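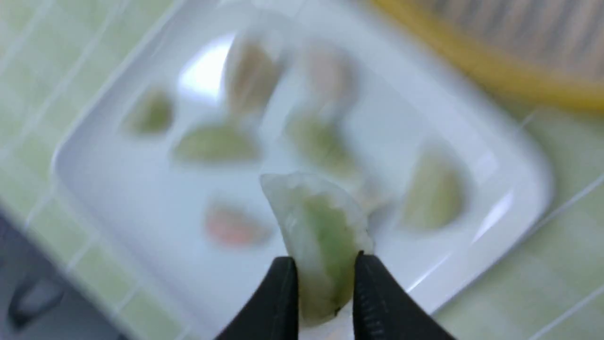 How a robot arm learns from examples

A computer program usually follows rules that a person has typed in. A rule might say: close the gripper until the gap is 5 millimetres. This works well for blocks, because every block in the box is the same size and none of them squash.

Dumplings are harder. Two dumplings made from the same dough can have different shapes. The wrapper bends. One may be lying on its side and another leaning on its neighbour. A person writing rules would need a rule for each of these cases, and would still miss some.

There is another method. The robot is given many examples of the job being done, and a program looks for the pattern in them. The program is called a learning system. The examples are called training data. Gathering the examples is a job in itself, and it is the part this page explains.

Who moves the robot?

At first, a person does. The person is called the operator. The operator holds a pair of handles, and the robot arm copies the movement of the handles. If the operator's hand moves left, the arm moves left. If the operator squeezes, the two fingers of the gripper come together.

At the Trorora workshop the operators are Nayeli Agudelo and Petrică Anghel. Each of them practised for most of a month before any of their work was kept. The handles do not let you feel how soft the food is, so an operator has to learn to judge it by eye.

What gets recorded?

One try at the job, from start to finish, is called an episode. A dumpling episode at Trorora lasts 30 seconds or less. While it runs, the computer saves several things at once:

Pictures from a small camera near the gripper, which travels with the arm.
The angle of every joint in the arm.
How far apart the fingers are.
The command the operator gave at that moment.

Each item is stamped with the time. The stamps matter a great deal. If the pictures run even a little behind the joint angles, the learning system will see the fingers closing before they have reached the dumpling, and it will learn to close them too early.

The camera takes 30 pictures every second. You can work out the size of the pile yourself. An episode of 30 seconds gives 30 times 30, or 900 pictures.

Why is the camera on the arm?

A camera on the ceiling sees the whole table, but the arm often gets in the way just when something important is happening. A camera close to the gripper keeps the fingertips in view. It can see where they touch the food and whether the wrapper is being pinched too hard.

There is a drawback. When the camera moves, everything in its pictures moves too. A plate that is standing still seems to slide and tilt. The learning system has to sort out which changes come from the arm and which come from the objects. It does this by comparing the pictures with the joint angles saved at the same time.

What does an operator do in one episode?

1. Wait for the start tone.
2. Bring the open fingers above the chosen dumpling.
3. Lower the arm until there is one finger on each side.
4. Close the fingers slowly and stop as soon as the dumpling is held.
5. Lift, move across and set it down.
6. Open the fingers and back away.
7. Press the pedal to end the recording.

Then the plate is changed before the next episode. The dumplings are put in new spots and turned to face new ways. Sometimes they are close together and sometimes spread out. The plate itself is turned as well.

Changing things is called adding variety. Suppose the green dumpling was always picked up from the left side of the plate. The learning system might work out that the left side is the place to go, and pay no attention to the dumpling at all. It would look clever until someone moved the plate. Variety makes that shortcut useless.

The lights are changed for the same reason. A shiny plate reflects a lamp as a white patch, and a pale wrapper can be hard to tell apart from a white patch. The system needs to have met glare many times, in many places.

What about mistakes?

Operators drop things. They tear wrappers. They miss. Masanobu Imai checks the episodes in the afternoon and gives each one a label. A label is a short note saying what the episode contains, such as "pick, clean" or "pick, slipped, tried again".

An episode with a slip and a second try is normally kept. It shows how to recover, and a robot that has only ever been shown perfect tries has no example to follow once something goes wrong. An episode where the operator stopped halfway to answer a question is taken out. So is any episode where a recording has gaps.

What happens next?

The labelled episodes are split into two groups. The larger group is used for training. In training, the learning system is shown a picture and guesses what the arm should do. Its guess is compared with what the operator did. The difference is called the error, and the system is adjusted a very small amount to make the error smaller. Then it is shown the next picture. This is repeated a huge number of times.

The smaller group is held back. The system never trains on it. It is used afterwards to check whether the system has learned the job or has only memorized the examples it was given. Your teacher does something similar by putting new sums on a test instead of the ones in your workbook.

After that check, the arm is tried on a real plate with nobody holding the handles. Yolanda Pacheco stands beside it with one hand near the stop button. She writes down every failure and what kind it was. If the fingers often land too far to one side of dumplings near the rim, the operators go back and record more dumplings near the rim.

Words to know

Episode: one recorded try at a job.
Gripper: the part of a robot that holds things.
Label: a note saying what an episode contains.
Operator: the person who moves the robot while it is being recorded.
Training data: the examples a learning system learns from.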